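实验室工作记录
项目:洗漱用品软管残余量与包装减量
记录时间:十一月,上午

一、前次遗留事项

上一批软管样品已完成剖切称重,数据录入汇总表。复核时发现两处单位混用,空管质量按克填写,残余量按毫克填写,合并计算后残余率偏低。现已统一为毫克,原表保留备查,不作覆盖。请后续使用该表的同事以修订版为准,旧版首行已加注“停用”字样。

Gornum 提供的复合管材到货一箱,外箱有轻微压痕,内件完好。管材标签上的批号与送货单一致,已入柜,置于第二层左侧。Grultar 的铝塑管仍未到货,对方答复为月内发出。在其到货之前,对照组暂以库存旧管代替,旧管壁厚略大,相关结果只作参考,不写入正式报告。

二、残余量测定

本次测定沿用原有步骤:整管称重,记录初始质量;按规定方式挤压至连续三次无膏体排出;再次称重;沿管身纵向剖开,刮净内壁,清水冲洗,烘干后称空管。两次称重之差为排出量,剖切前后之差为残余量。

每种管材取样14支。室温保持稳定,样品在室内静置过夜后使用。挤压由同一名操作人员完成,以减少手法差异。测定中有一支管尾封口开裂,膏体由尾部溢出,该支剔除,用备用管补足,原管单独装袋封存。

初步观察如下。残余主要集中在管肩与管口相接处,管身中段残余很少。管肩角度较平者残余明显偏多,与先前的推测相符。尾部折痕处亦有少量残留,呈薄层状,刮取时容易遗漏,建议改用窄口刮刀。现用刮刀刃宽偏大,在折角处无法贴合内壁,本次有两支样品因此返工。

膏体黏度对结果的影响尚不能排除。目前使用的膏体为同一批次,但开封时间不同,先开封者表层略有变稠。下一轮拟全部使用新开封膏体,并在挤压之前测一次黏度,与残余量并列记录。

三、管壁回弹

复合管在松手后有回弹,空气随之吸入,再次挤压时膏体排出不连续。铝塑管回弹小,折卷后能保持形状,但折痕处容易出现细微裂纹。两种管材各有利弊,目前不宜下结论。

回弹试验机的压头于上午校准一次,读数漂移在允许范围内。设定压力后保持30秒,卸载,读取管身厚度恢复值。连续试验至第10次时,复合管的恢复值开始下降,此后趋于平稳。该现象是否与内层材料有关,需待 Clasell 的层结构分析返回后再行判断。分析样品已寄出,回执贴于本册封底内侧。

四、使用习惯调查

问卷共回收2000余份,已完成初步清理,空白卷和明显重复卷已剔除。多数受访者表示从管身中部开始挤压,习惯从尾部挤起者占比较小。受访者普遍认为管内“所剩不多”时便会更换新管,对实际剩余量的估计偏低。此项与剖切结果相互印证,可作为报告引言部分的依据。

开放题中有若干意见值得记录:管盖过小,湿手不易旋紧;管身印刷在长期接触水后脱落,难以辨认品名;管口膏体干结,影响下一次使用。以上意见与减量目标并无直接关系,但涉及消费者提前弃用的原因,拟另列一表,不并入主表。

五、外观与残余量判断

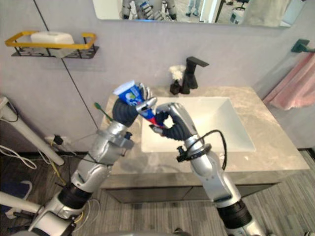
使用者对余量的判断在很大程度上依赖管身外观,而外观受印刷颜色与图案布置的影响,此前的讨论对此重视不够。深色大面积印刷会掩盖管身的凹陷和折痕,浅色或分段印刷则较易显出形变。若在尾部设置与主色不同的色带,则可兼作余量参照,使用者卷折至色带边缘时即可知大致用量。图中软管主体为蓝色,管盖一端为白色,近尾部封口处转为红色,配色方式与上述设想接近,可列入外观方案的参考。色带宽度与实际容量之间的换算关系尚未建立,须结合管身锥度计算,不能简单按长度比例推定。

Stojanović 印刷方案的打样共两版。第一版色带边缘模糊,套印有偏差;第二版有所改善,但附着力未测。打样件已平放压存,待胶带剥离试验后再决定取舍。

六、待办

1. 采购窄口刮刀,规格与现用刀柄通用。
2. 催询 Grultar 到货时间,如再推迟则调整对照组方案。
3. 修订测定步骤第四条,补入尾部折痕的刮取要求。
4. 第二版打样件做剥离试验,结果记入外观分表。
5. 烘箱门封条老化,关门后需确认指示灯熄灭。已报修,维修之前烘干时间按原规定执行,不得缩短。

补记:下午四时复称空管三支,与上午读数一致。天平已归零,罩已盖好。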